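The Long Way to a Folded Shirt

Robot learning for the home goes back to school in the bedroom

At nine o'clock in the evening, people in many homes do the same small job. A shirt is lying on the bed, they take it by two corners, they turn one side over the other, and it goes on a pile. The job takes a few seconds and asks for almost no thought. For a robot it remains one of the hardest things in the house.

The project called Grondunis has spent its first two years on this problem. It is run by Fimau, a small research company that began with warehouse picking and moved to household tasks when its engineers found that boxes had become less interesting to them than cloth. Boxes keep their shape. A shirt has a new shape every time it is put down, and the robot has to understand each of these shapes as the same shirt.

The method Fimau uses is not new in its main idea. A person holds a gripper in each hand, similar to what a robot would have at the end of its arms, and does the work with it. The camera sits close to the fingers and records what the gripper meets. Later a model is trained on these recordings, and the model then drives a real robot. The person does not need to steer a robot from a distance, and no robot needs to be carried up the stairs of an apartment building.

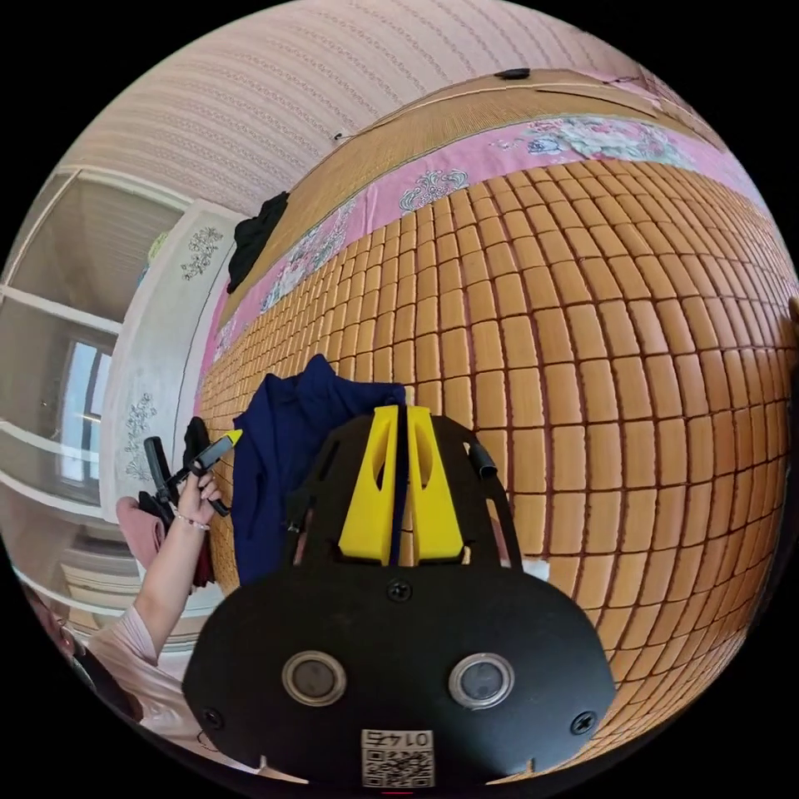 What Grondunis wanted to find out is a narrower question: does it matter in whose room the folding is done? Most teams collect in a laboratory, on a table of a fixed height, with lamps that are the same in the morning and in the afternoon. It is comfortable, and the results look good when the robot is tested on the same table. When the robot is moved to another building, the results often fall.

Fimau therefore divided its work in two parts. In the first part, all folding was recorded in its own laboratory. In the second part, the grippers were sent out to private homes, and people folded clothes where they usually fold them, on beds, on sofas, on the lids of washing machines. The total number of folds was kept equal in both parts, so that one model would not win only by having more to learn from. In the end there were 343 recordings in each part, every recording containing one garment from the first touch to the last.

The homes were not prepared in any special way. People were asked to close the door if there was a pet and to leave the rest as it was. This instruction caused some discussion inside the company. The engineers who work on the vision side were afraid of windows, of patterned bedding, and of dark clothes, which give a camera very little to hold on to. They had asked at first for plain sheets. The request was withdrawn after one week, and the people who were against it then now say that this was the best decision of the project.

The test was done with a robot called Skivex, which has two arms on a low wheeled base. It was placed in rooms that neither model had seen before and was given a T-shirt to fold. Each model made 102 attempts, with the garments put down by hand in random positions. A fold was counted as good if the sleeves were inside and the edges met within the width of two fingers. This measure is a little generous, the team admits, but it is near to what a person in a hurry would accept.

The laboratory model was the better one in the laboratory. It was faster and its edges were straighter. In unknown rooms the order changed. The model from the homes completed more folds, and when it failed, it failed in a milder way. It would take the cloth at the wrong place, let it go and try again. The laboratory model more often closed its fingers on the bed cover and pulled, and then it had no idea how to continue, because nothing like this had ever happened on its table.

The researchers think the surface is a large part of the explanation. A laboratory table is hard and flat, and the fingers can slide along it until the cloth comes between them. A mattress gives way. A mat has seams where a fingertip can catch. People who fold at home adapt to this without noticing it. They come in at a lower angle, they pinch a thick part first, or they use one gripper to hold the garment still while the other goes under the edge. 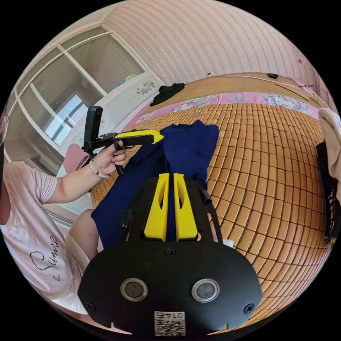 This use of the second hand was the most interesting detail for the group. In the laboratory recordings the two grippers mostly moved like mirror images, both going out and both coming in. At home they shared the work less equally. One gripper often waited, or pressed lightly on the cloth, for a long time. An early version of the training software treated these quiet moments as useless and removed them. When they were put back, the home model improved more than from any other change that the team tried that winter.

Dark garments stayed difficult for both models. On navy and black cloth the folds throw hardly any shadow that a camera can see, and a sleeve can disappear completely against the body of the shirt. The people who made the recordings had the same complaint, although they could at least feel the difference through the handle. The grippers do not measure force at the fingertips. A next version perhaps will, but this adds weight, and weight is already the first thing people mention after half an hour of work.

There are other limits. All the homes were in Zwane, a town where many of the apartments come from the same years and have bedrooms of similar size. A model that has learned from them has still seen only one kind of everyday life. The garments were mostly tops, with a few pairs of children's pants. Fitted sheets were tried for 4 days and then given up, by common agreement.

The question of privacy also takes more time than was planned. A camera that looks at a bed looks also at what is around it, and a bedroom tells a lot about a person. At Fimau every participant watches the recordings before they leave the house and can delete any of them without giving a reason. Some did so. The company now wants to blur everything that is further away than the working area, but first it has to check that the model does not need the background to know where it is. The first trials suggest that it needs it more than expected, mainly for judging how quickly the gripper itself is moving.

In December the group will start the next round, with five new kinds of garment and with people who are left-handed, a group that was almost absent from the first collection. Skivex, in the meantime, practices every Wednesday on an old mattress which the company bought for this purpose. Its best fold of a T-shirt takes a little under two minutes. The collar still comes out crooked in many cases, and the team has put this on the list for spring.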